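Moving Day, Minus the Moving Truck

Mar 9, 2020

So the lease in Endthorpe is signed, the deposit has cleared, and I am writing this at ten at night with a bowl of cereal because I can't face cooking one more "use it up" dinner. If you've ever tried to eat your way through a pantry before a move, you know the kind of meal I mean. Last night was rice, canned corn and the end of a jar of olives. It was not good.

Some of you asked why we're leaving a place we've written so many happy posts about (hi, Aunt Bea, I read your email, I promise). The short answer is the commute. My office shifted to the other side of the river in September and I've been spending way too much of my life looking at the back of the same city bus. The longer answer is that we wanted a yard, and a door that opens onto it, and a spot for the bikes that isn't the hallway. We got two of the three. The bikes will be in the hallway again.

The rent is $1,170, which made me do a little dance in the parking lot. For comparison, the place we looked at on Guo Street was $2,221 and had one closet. One! I asked the agent where people put their coats and she said "people mostly use hooks." I think about that a lot.

Anyway, the packing. I've moved enough times to have opinions now, and my big one is that you should start with the small stuff. Everybody starts with books, me included, since books fit nicely in boxes and you feel like a hero after an hour. Then it's the last night and you're standing there with a fistful of batteries, three takeout menus and a candle. This time I went at the little things first, in the kitchen, one basket at a time, and I wouldn't touch a bookshelf until that was done.
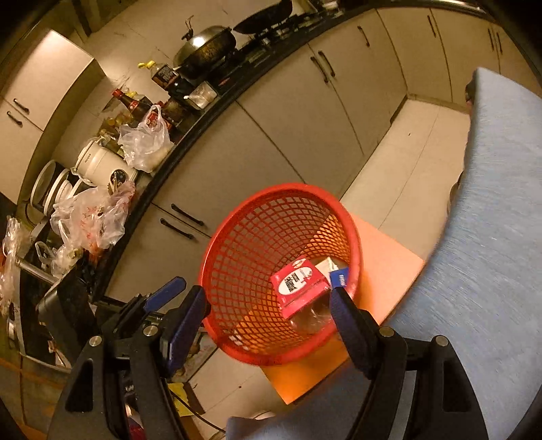

Little boxes and a red basket.

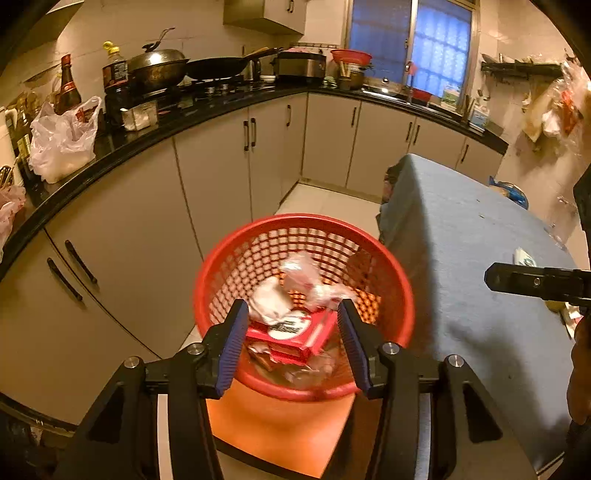
My other rule is no mystery boxes. Last time I had four of them marked "misc" and one marked "misc 2, important," and it took me until the next summer to find the can opener. Now every box gets the room it's going to, plus the three main things inside. It's slow. My handwriting goes downhill fast, and by the end of Saturday I'd labeled something "bathrom, towls, more." Still, I know where the towels are, and I call that a win.

Boxes themselves were a whole saga. I wanted free ones, naturally, and drove to three grocery stores and came home with a banana box with holes in the bottom. Then my old coworker Rok Papadopoulos, who moved last fall, said he had a stack flattened behind his water heater and I could take them all if I also took his floor lamp. I now own a floor lamp. It's kind of ugly and I kind of love it – it's got this droopy neck, like it's reading over your shoulder.

We're hiring movers for the couch and the bed only. I got quotes from two outfits, Skunum and Berel, and went with Berel because the guy on the phone asked about the stairs before I'd even brought them up. The stairs are bad, you guys. There's a turn halfway that ate a chunk out of our dresser on the way in, and I'd like the dresser to leave with whatever dignity it has left. Everything else goes in the back of my car, over as many trips as it takes. It's ten minutes door to door if you miss the school traffic and a small eternity if you don't.

Things I still have to do: change the address on everything, patch the nail holes, figure out what goes in the patch so it matches "landlord beige," return a casserole dish to the downstairs neighbor that I have had since before Thanksgiving. I'm a little scared of that last one. I may leave it on her mat with a plant.

If anybody local wants a bookcase (white, wobbly, fine if it's against a wall) or a box of mason jars with no lids, leave a comment and come get them this week. Bring your own muscles for the bookcase. And if you have a good way to get old shelf liner off without losing a fingernail, please tell me, I've got four more drawers to go.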